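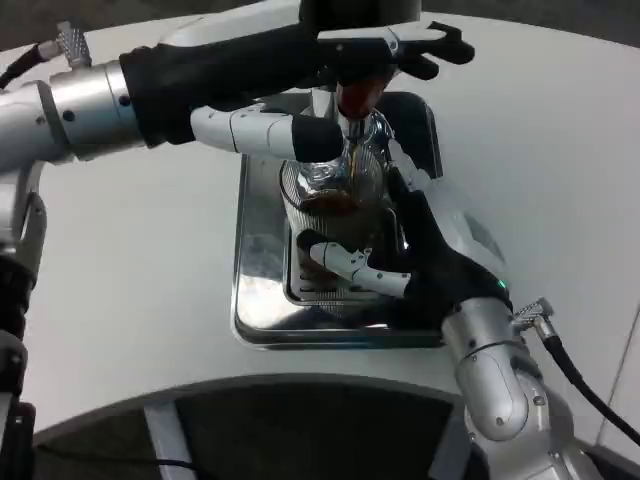
**slowpour** wrote:
Rule 7 is going to get people hurt or get ignored, one of the two. "No manipulator contact with an open vessel while liquid is being dispensed." Ok so what holds the glass? Kuster's draft wants a fixture for every cup size. We have a shelf full of cup sizes.

---

**tarebutton**
the fixture thing is only in the Kuster draft. the Vandwood handbook says contact is fine if grip force is capped and logged. two different docs, people keep mixing them up

---

**slowpour**
Fine but our site has to follow both. Site lead's call, made back in May. So the stricter one wins.

---

**nullgrip**
Stricter one *should* win. Glass, hot liquid, motors. If the hand drops comms mid pour you want it nowhere near the cup. Park both arms, pour, wait, pick up. Costs you a few seconds, who cares

---

**slowpour**
Parking isn't free. Every park and re-approach is another chance to clip the glass. Our log has 1,984 grasps in it and the bad ones are nearly all on approach. Hardly any on hold. I'd take one slow approach and a steady hold over two approaches any day

---

**nullgrip**
Your log, your rig, one cup type. Not a standard.

---

**tarebutton**
he's got a point about approach tho. Hosedov checklist says the same thing: count approaches, not seconds of contact. page 13 I think

--- 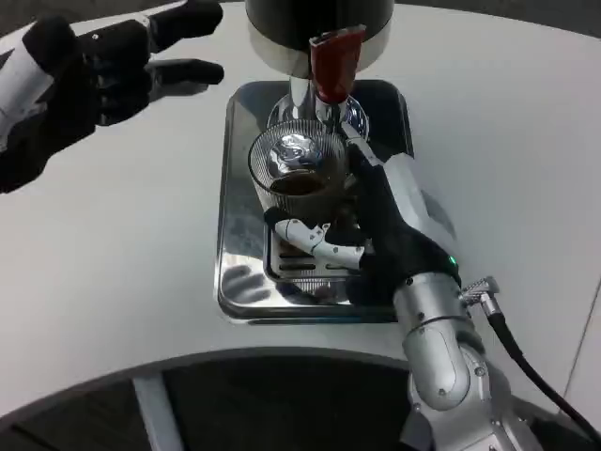 **mopbucket**
Gloves and cables should be in the rules before anyone fights over grip. Neither draft has a word on what happens when a wrist cable droops across the work area. Look at the right arm with the cup under the portafilter, connector sticks out at the wrist and the cable curves down and away from the tray. Good, that's what I want written down. Cable leaves on the side away from the liquid, with slack checked at full reach. One line. Would of saved us a connector last year.

---

**slowpour**
Agree on cables. Also the idle hand. Left one's just hovering there with the fingers out. Needs a rule too. Either it has a job or it goes home

---

**nullgrip**
So you want the idle arm parked but not the one next to the hot coffee. ok

---

**slowpour**
yes?? one is doing something

---

**tarebutton**
idle hand near the work is sometimes on purpose, catch position. Gevatura's operator notes allow it if the hand is assigned in the task plan. If it isn't in the plan, park it. I'd copy that wording pretty much straight

---

**mopbucket**
A hand is not going to catch a falling glass. Cmon

---

**tarebutton**
falling no. sliding, maybe. tray rims are low

---

**nullgrip**
Going to propose this for the comments on rule 7 and then I'm off, shift starts:

- Contact during dispense allowed only with a capped grip and loss-of-comms behavior = **hold, do not open**
- Operator within reach of the machine's stop, not just the robot's
- Second hand parked unless assigned
- Cable exits away from liquid, slack checked before first pour
- Glove swap after any spill, no wiping and carrying on

Still think fixtures are better. Can live with this

---

**slowpour**
Hold on loss of comms, wow, we agree on something. Add a timeout? Ours is 900 ms before it counts as lost, which feels long to me

---

**mopbucket**
900 is way long. But put "site sets a value and writes it down", if we pick a number here the thread goes another ten pages

---

**tarebutton**
+1 to writing it down. also the second bullet, the stop on the coffee machine. half the sites I've seen have the e-stop for the arms right there and the brewer switch round the back. arms freeze, coffee keeps comming

---

**slowpour**
Ours is round the back. Moving it tonight. Will post the comment text with nullgrip's bullets plus the timeout line, shout if you want your handle left off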